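Course Materials > Manipulation in Unstructured Settings > Unit 6 > Handout

Unit 6: Table Clearing and the Question of Readiness

Read before the lab session. Sections 6.3 and 6.5 are needed for the problem set.
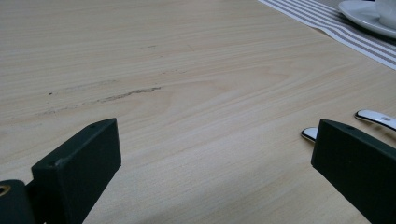 Unit 5 ended with the claim that a chore is a poor unit of analysis. "Clear the table" is one phrase to a person and a chain of separate skills to a machine, and the skills do not fail at the same rate. In this unit we take table clearing as the working case, break it down, and ask which parts can be done reliably by current hardware and learned policies. Shop-floor tasks are brought in at the end for comparison.

6.1 What counts as "can do"

Three senses of the phrase appear in the reading, often in the same paragraph. Keep them apart.

Demonstrated: the machine has completed the task at least once under conditions chosen by the people running it.

Repeatable: the machine completes the task at a stated rate over a stated number of trials, with start conditions drawn by a fixed rule and all trials reported.

Deployable: the machine completes the task in a place its builders did not arrange, for a person who is not trained to run it, at a cost in time and attention lower than doing the job by hand.

Most video evidence supports the first sense. Most papers support the second, over a narrow range of start conditions. Very little published work on household tasks addresses the third. When you cite a result in the problem set, state which sense it supports.

6.2 Decomposition of the task

For a small table with one place setting, the course uses the following breakdown.

a. Locate each item and decide whether it is to be moved.
b. Choose an order.
c. Approach and grasp.
d. Lift and transport without spilling or striking neighbors.
e. Place in the sink, rack or tray.
f. Inspect the surface and decide whether to wipe.
g. Wipe.
h. Decide that the job is finished.

Steps c through e get most of the attention in the literature. Steps a, f and h are decisions, and errors there are often left out of the reported success rate. A run in which every cup reaches the tray but a teaspoon is left under a napkin may be scored as a success or as a failure depending on who wrote the protocol. Read the protocol.

Order matters more than students expect. A cup on a saucer can be taken as two objects or as a stack. Taking the cup first is the safer choice with a parallel gripper and costs one extra trip. Taking the saucer with the cup on it requires a near-level grasp on a thin rim and leaves little margin in pitch.

6.3 Grasping thin, flat objects

Cutlery on a hard surface is the standard difficult case for a two-finger gripper. Let h be the height of the handle above the table at the grasp point, and let t be the lowest height at which the fingertips can close without contacting the surface. A side grasp is available only when h exceeds t by enough to give a usable contact patch. For a broad, block-shaped finger, t depends strongly on tilt: a small rotation of the wrist lowers one corner of the finger and raises the other, and the lower corner reaches the table first.

Four approaches are in common use.

Pinch from above. Works when the handle is thick or arched. Sensitive to calibration error in z.

Slide to edge. The object is pushed until part of it overhangs the table, then grasped from above and below. Reliable, but it needs a clear path to the edge.

Press and tilt. One finger presses on the end of the utensil to raise the other end. Depends on the shape of the utensil and on friction, and varies between cutlery sets.

Compliant contact. The fingers are allowed to touch the table and deflect. Requires either soft fingertips or a force limit on the arm.

Fabric changes the problem. A runner or placemat gives under the fingers, which helps a pinch from above, but it also slides and bunches during a push. Slide to edge should be treated as unavailable on loose fabric unless the policy has been tested on it. Note also that a runner is an item for which step a has no fixed answer. Some households clear it and some leave it down.

6.4 Perception of the surface

Step f is the least studied part of the chain. A wiping policy needs some estimate of where the surface is dirty. On a plain white counter this is close to a segmentation problem. On wood it is not, for the following reasons.

Grain produces dark lines that are part of the surface. A scratch, a stain and a fresh smear may have the same appearance in a single color image. Shadows from the arm and gripper move with the camera when the camera is wrist-mounted, and a detector trained on static views will mark them as dirt.

A person resolves the ambiguity by wiping once and looking again. If the mark has changed, it was a residue; if it has not, the person stops. The second half of that procedure is the difficult one for a learned policy. Policies trained by imitation on short clips tend to have no record of what the mark looked like before the first pass, and will repeat the wipe until a timeout ends the episode.

For the lab, log every wipe together with a before and after image of the same patch, taken with the arm withdrawn to the same pose. A change score computed under a moving shadow will not be accepted.

6.5 Worked example: the Flekby trials

The Flekby trials are the course data set for this unit. The task was to clear one place setting into a tray, with no wiping. Start positions were drawn at random within the reach of the arm. There were 1,331 trials, and 224 ended in failure.

Failure rate: 224 / 1,331 = 0.168
Success rate: 1,107 / 1,331 = 0.832

Consider what the second figure means in use. Treat each trial as one clearing of one setting, and assume independent failures. For a table of four settings, the probability of clearing all four without a failure is 0.832 to the fourth power, or 0.479. More than half of all four-person meals would require a person to step in at least once.

The independence assumption is generous in one direction and harsh in the other. Failures cluster by cutlery type, so a household with an easy set will do better than the model predicts and a household with a difficult set will do worse. An average over households hides both.

Now consider time. The trial limit was 300 seconds per setting. A run that uses most of its limit is recorded as a success, but four such runs in sequence come close to 20 minutes. State the limit whenever you state the rate. A success rate quoted without its time limit cannot be compared with any other.

6.6 Comparison with the shop floor

The Paquette line, covered in Unit 3, sorts flat metal parts from a tray into fixtures. On paper the task resembles cutlery handling: thin rigid objects, a hard surface, a two-finger tool. The line has run unattended on the night shift because the following are controlled.

- The part is known in advance and does not vary within a batch.
- The tray has slots that hold each part off the surface, so h is always greater than t.
- Lighting is fixed.
- A failed pick is dropped into a reject bin and the line continues.

The second item removes the grasping problem from 6.3 altogether. The fourth is easily overlooked. A shop can absorb a rejected part. A kitchen has no reject bin for a cup, and a dropped cup adds a cleaning task that the machine cannot do.

Givumex, the second industrial case, is closer to household conditions. Its packing cell handles mixed goods in open totes, and an operator is called when the system reports low confidence. One operator covers 9 cells. The arrangement makes sense where calls can be queued and answered by someone already on shift. Whether it transfers to homes through remote assistance is an open question, and the Getine report in the reading packet gives the case in favor. Pay attention to its assumptions about call length and network delay.

6.7 Current position

The following statements are defensible on the evidence in the packet.

Single rigid items of moderate height, such as cups and bowls, can be picked and placed repeatably in unfamiliar rooms, at slower than human pace.

Thin cutlery on a bare table can be handled repeatably for known sets. Results on unseen sets are mixed.

Full table clearing, steps a through h, has been demonstrated. It has not been shown to be repeatable across homes with all trials reported.

No source in the packet supports a claim of deployable performance for the full chore. Students who wish to argue otherwise in the essay option should bring a source of their own, with its protocol.

Problem set 6

1. Using the Flekby figures, find the per-setting success rate needed for a four-setting table to be cleared without help 95 percent of the time. Show the calculation.

2. A finger has a flat tip of width w and is tilted by angle θ in the plane of its width. Derive the height difference between its two lower corners. For what range of θ is a handle of height h still reachable by both corners?

3. Write a scoring protocol for table clearing, one page at most. It must define what happens when an item is moved but remains on the table, when fabric is displaced, and when the policy stops early.

4. Propose a stopping rule for wiping that uses no more than two images per patch. Identify one kind of mark for which your rule will give the wrong answer.

Submit as a single file. Code for problem 1 is optional; the derivation in problem 2 is to be typed.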